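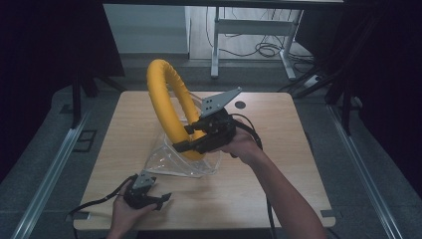
Nithin Shenoy reckons the 338 is never late in the mornings, only early, and that early is much worse. He wrote in after last week's piece on the new timetable, and he says he has stood at the Castberg stop and watched it sail off three minutes ahead of time with half the seats free. I believe him, Nithin, because it did it to me on Tuesday!

So I'm going to carry on with buses this week, and I'm sorry to those of you who asked for more soup. There will be soup. It's just that my inbox has been almost entirely bus since I admitted I'd sold the car in July, and I feel I owe you a proper update on how it's going.

Mostly well, is the short version. I like being driven. I like the top deck, where I can see into everybody's gardens (there's a bungalow on the way out of Susville with a full-size red phone box round the back, and I'd driven past that house for years without a clue). I've read four library books since the clocks went back, two of them good. And I've stopped having that argument with myself about whether it's worth going into town for one thing, which I always used to lose, and then I'd come home with eleven things.

What I hadn't bargained for was how much of it comes down to the last bus. The last 338 home leaves town at ten to nine, so an evening out now has a hard edge to it. I went to my cousin's for tea a while back, before we all had to stop doing that, and spent the whole of pudding looking at the clock over her cooker. It was a very nice crumble and I couldn't tell you what was in it. Plums? When everything opens up again I'm going to have to be the sort of person who says at the start, right, I'm off at half past eight, and then goes.

A few of you asked about the app. Girkeo, which runs the 338 and the two school routes, brought one out in the summer, and I have mixed feelings. The little moving bus on the map is lovely. I watch it while I'm putting my boots on. But if you buy your ticket on the phone you have to switch it on yourself just before you board, and if you do it too soon it runs out, and then there you are at the front with a queue behind you, jabbing at the glass with a cold finger. I've gone back to the paper ten-trip card from the newsagent. It costs the same and it lives in my coat.
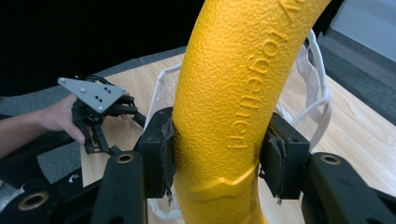

The other thing about the paper card is that you can lend it to somebody, and I've done that twice already, once for a neighbour's hospital appointment and once for a lad who'd left his wallet at work. You couldn't do that with a phone, or I wouldn't want to anyway.

Now, shopping. This was the question I got most, and I wish I had a cleverer answer. I use a rucksack for the heavy stuff and a cloth bag for bread, and I go more often and buy less. Potatoes are the real trouble. I get mine from Panicker on the corner now, even though they're dearer than the big supermarket, and I carry them home up the hill muttering. Cat litter gets delivered. If anybody has worked out how to bring a Christmas tree home on a single-decker I would love to hear about it, and fairly soon please.

Winter is what everyone warned me about and it's coming along as promised. The Castberg stop has a shelter with three sides, and the missing side is the one the wind comes from. I've bought a hat with flaps — I look like somebody's grandad, but my ears are warm. A reader called it the best money I'd ever spend, and so far I'd put it second, after the kettle.

About the early running. I rang Girkeo on Nithin's behalf as well as my own, and the woman I spoke to was friendly and said drivers are meant to wait at Castberg if they're ahead of themselves. She asked me to note down the date and time whenever it happens. If you catch the 338 anywhere between there and the market square, would you do the same and send me what you've got? I'll put it all in one email to them at the end of the month. Morning runs especially, and please say which direction, as I've already had one very detailed message that turned out to be about a completely different bus.

Next time it's the leek and barley one, and I've finally written down the amounts.

Posted Friday, November 13, 2020
Filed under: Out and About, Letters From Readers
17 comments | Share this | 400 likes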